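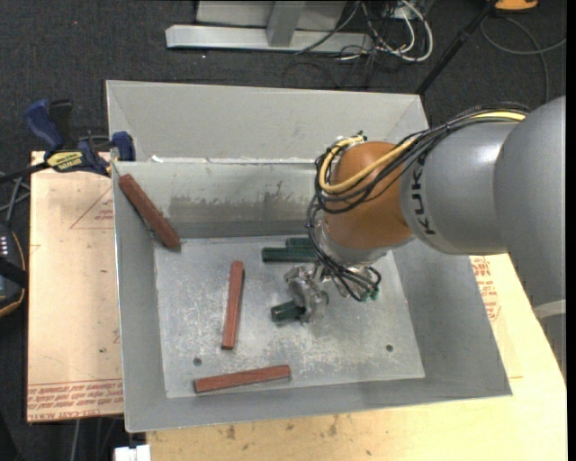
Can you start sourdough in the middle of winter? You can, it just takes longer than the books say – mine needed 17 days in a cold kitchen before it would lift a loaf.

I've had so many messages about this since my last bread post that I'm doing a proper thread. Get the kettle on!

First thing: the flour. I began with plain white and got a sad grey puddle. Swapped half of it for wholemeal rye and there were bubbles by the next evening. Rye is brilliant stuff. You don't need much of it and a small bag lasts ages.

My feed is dead simple. 30 g starter, 30 g flour, 30 g water, once a day. If the kitchen is warm I do it twice. Everything else goes in a tub in the fridge for pancakes (more on those further down, they're SO good).

The smell on day four or five is horrible. Old socks, bit of nail varnish. Keep going! Mine went through it, went quiet for nearly a week, and then came back smelling of apples.

Where to keep it: I tried the airing cupboard (too hot, it went runny), the top of the fridge (fine) and the oven with only the light on (best by miles). Put a note on the oven door. I've preheated it with the jar inside once and I still feel bad about that jar.

Yes, it has a name. Two of them now. The rye one is Porora and the white one is Jidora, both picked by my nephew, who was four at the time and very sure of himself.

Loaf I make most: 400 g strong white flour, 28 g of it swapped for rye if I've got it, 280 g water, 80 g bubbly starter, 8 g salt. Mix, rest, fold a few times over the afternoon, shape, fridge overnight, bake in a lidded pot as hot as your oven goes.

The folding is the bit I love. It starts off like wet cement and by the third go it's smooth and wobbly and holds itself up – never gets old!

Anselmo Correa asked if you can skip the lidded pot. I've done it with a tray of boiling water on the oven floor and the crust was a bit paler but very tasty. Mind your face when you open the door.

Pancakes! A mug of leftover starter, one egg, a splash of milk, pinch of salt, half a teaspoon of bicarb. It froths up like mad. Cook them straight away in butter. Jhonatan Sotelo does his with spring onions and I've pinched that idea for good.

If yours still isn't rising, send me what flour you're using and how warm your kitchen is. I'm going through replies tonight while the next batch proves.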